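1/ Notes on changeover for the rotary labeler at the Skesville plant. Posting these as a thread; three people have asked for them since March.

2/ The machine is a Komar with a cold-glue station and an eight-pad carousel. It runs two container formats, 306 ml and 500 ml. Most of the lost time on this line is format change. The labeling itself gives little trouble.

3/ Order of work: star wheels first, then the infeed worm, then the guide rails, then the bell heads. If the bell heads go on before the rails, you will be setting height with the wrong clearance and you will do it twice.

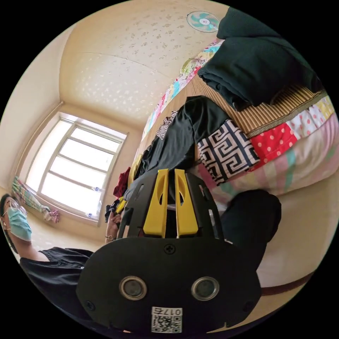

4/ Star wheels are keyed and only seat one way. The worm is not keyed. Timing mark on the worm goes to the notch on the bearing block, then lock the collar. Carmela Valcárcel added a paint line across both parts and it has held up fine.

5/ Glue film. Set the scraper gap cold, then recheck after the glue is up to temperature. The gap closes slightly. Heavy film shows up as squeeze-out on the trailing edge; thin film shows up as lifted corners an hour later in the case packer.

6/ Label magazine pressure is the setting people overcorrect. If you are pulling doubles, fan the stack and check humidity in the label store before touching the spring. Paper that has been sitting open curls toward the pallet, and no spring setting fixes that.

7/ Eusebio Ibarra asked about vacuum versus gripper cylinders for transfer. We stayed with gripper. Wear part is the finger tip – check it at every change, replace the full set together. Mixed sets give you a skew that moves around the carousel and is miserable to trace.
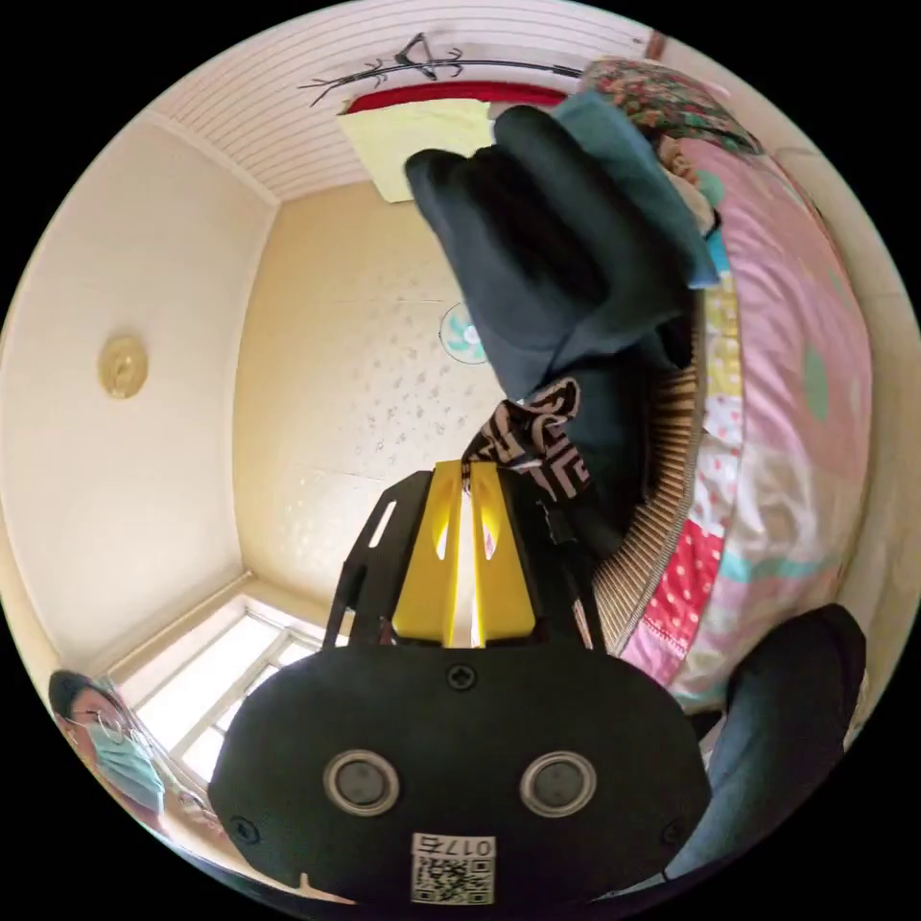
Gripper holding a patterned strap.

8/ Restart: jog 2 full turns of the carousel with no containers, then a short run at 4000 per hour. Check placement on one container from each pad. Only then go up to line speed.

9/ Heltavitz supplied the replacement rails for the smaller format. They fit, but the slots are long, so measure from the frame and not from the end of the slot.

10/ Next maintenance window is 28th June. We will have the brush station apart and I will post the wear readings from it. Adoración Olmedo has the changeover sheet if you are on site and want the printed version.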